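Dish handling cell: what happens to the scullery staff?

benchload_k
We run a contract kitchen and the Stamow site is getting a two-arm cell for racking plates. Work at this stage is on a test table with a short rack. I write the staffing plan and would like to hear from sites that have already been through this. Current view of the table below.

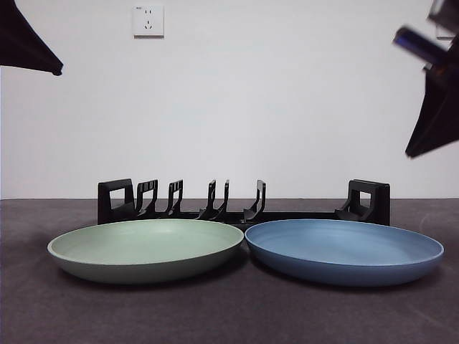
Stamow, Nov 9, 2019

Present manual load is roughly 800 plates per shift, two people racking. Management's draft moves one of them to "cell attendant" at the same grade. The attendant clears faults, restocks and signs the log. I think the grade is wrong.

tray_return
Same grade is wrong, agreed. At Mosard we had attendants doing fault recovery on dishwasher pay and lost two before December. Clearing a stop means reading the fault code, jogging the arm and deciding whether the part is safe to release. That is machine operator work. Get it in the job description before commissioning.

rkl_maint
Disagree in part. Recovery on a rack cell is three buttons and a reset. The harder job is still manual: sorting, scraping, pulling chipped pieces. Pay that properly first. What does placement look like on your rack?

benchload_k
One plate in, another on its way:
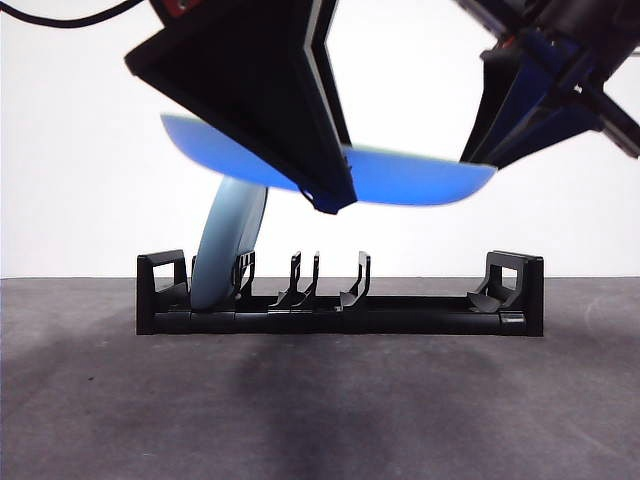 Light blue plate in the leftmost slot, brighter blue plate in the gripper.

rkl_maint
The held plate is nearly flat and the one in the rack is upright, so there is a big rotation to finish above a plate already standing. Budget stops for that. Your attendant will be standing there — put a stool and a decent mat in the plan.

tray_return
A stool is fine. The problem is one person tied to a machine that needs them at random. Ours could not take a break without finding cover, which had never come up with two people at the sink. The Sönmez site rotates every 70 minutes and gets fewer complaints.

benchload_k
Rotation is in the draft now, thanks. Last item is bowls.
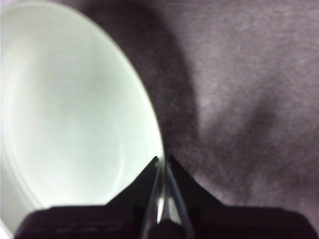 My concern with bowls is who inspects them. A person racking by hand feels a chip on the edge without trying to, and that check is in no procedure we have. With the fingertips right at the rim, as they are on this white one, the contact is in the correct place, but our fault list has no entry for a chip. Jahangir Kanagaratnam in our safety group wants a manual check ahead of the cell, written as a task with time allotted to it. That puts back part of the labor the Trado proposal took out.

rkl_maint
Then the saving in the proposal was never there. Send it back with the inspection time included.

tray_return
Or keep both people and raise the throughput target. We did that in the end. Grade dispute is still open.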